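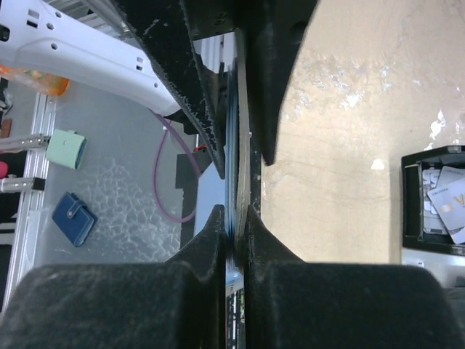

Trenholm Robotics Club: card handling set

Wrist camera recordings from the 2019 student project. The task is to grip a thin flat object on edge and place it in a black open tray. The bench also carries wallets and card holders.

Contents
19 episodes, 2 operators (Raymonde Kennedy, Killian Leclerc)
Colour video, joint angles, gripper width

Known issues
Episodes 3 and 6 have no gripper width.
The finger pads fill much of the view at close grip.
Printed text on cards is not labelled.

Licence
Non-commercial classroom use. Last revised May 20, 2019.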